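Gresero Toy Storage Set
Set-up and Care Guide, Section 5: Using the Basket and the Wooden Pieces

This section explains how to prepare the woven basket, how to put the pieces in and take them out, and how to keep everything clean. Please read it to the end before the first use. The assembly of the Rudex shelf is explained in section 6.

5.1 Preparing the place

1. Choose a flat table which does not move when you lean on it.

2. Put a cloth on the table. A plain light color is best, as small pieces are easy to find on it. Pull the cloth flat with two hands, and let it hang a little over the edge.

3. Take the basket out of its bag. Pass your hand slowly along the rim and the inside walls. If you feel the end of a strand, cut it short with small scissors. Do not pull it.

Note: A new basket can have a light smell of dry grass. Leave it in a room with an open window for one day.

5.2 Placing the pieces

1. Wipe each piece with a dry cloth and wait until the paint has no dust.

2. Put the first cube in the basket by hand. Lower it until it touches the floor of the basket, then let go. Do not throw it from above — the corners can mark the weave.

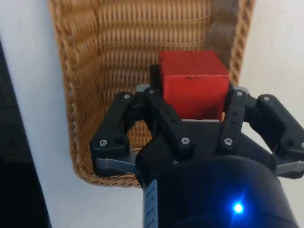 3. Add the other pieces one by one. Heavy pieces go first, balls go last.

4. Do not fill the basket higher than the rim. When the pieces stand above it, they fall out as soon as the basket is carried.

Caution: Small pieces can be swallowed. Keep the set away from children under three years.

5.3 Sorting by color

Many families like to keep one color in the basket and the rest outside, and to change the color every few days. The Sabbagh color card, which you find in the lid of the box, gives an order you can follow. It is also possible to make your own order.

1. Decide on the color for the basket.

2. Leave the other pieces on the cloth, close to the basket but not against it.

3. When the child has finished, put all pieces back before you fold the cloth.

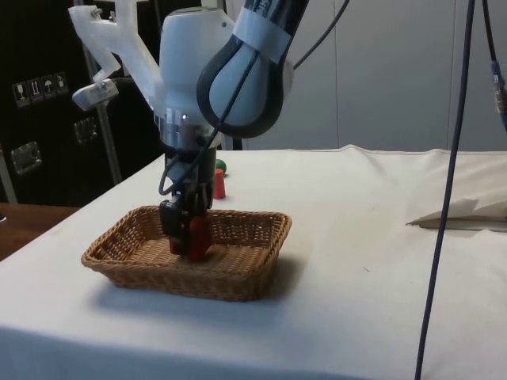

The basket has no lid, and therefore it should stand where it can be reached without stretching over other things. Leave free space in front of it for the hands. Pieces that wait outside can stand behind the basket, as the green ball and the red peg do, but please check the ball from time to time. On a cloth with small wrinkles it usually stays in place; on a bare table it may roll. The low sides make it easy to take out a single piece without turning the basket over.

5.4 Cleaning and keeping

1. Once a week, turn the basket upside down and tap the bottom softly, so that crumbs come out of the weave.

2. Clean the strands with a soft dry brush, always along the rows. Never put the basket in water.

3. Painted pieces may be wiped with a slightly damp cloth. Dry them immediately. Dark flecks and small scuffs on the paint come with normal use and are not a defect.

4. Wash the cloth separately. Old smudges may need a second washing.

Caution: Do not keep the basket near a heater. The strands become dry and can break.

Replacement parts can be ordered from Stestidley. Use number 448 for the basket and number 1208 for the bag of wooden pieces.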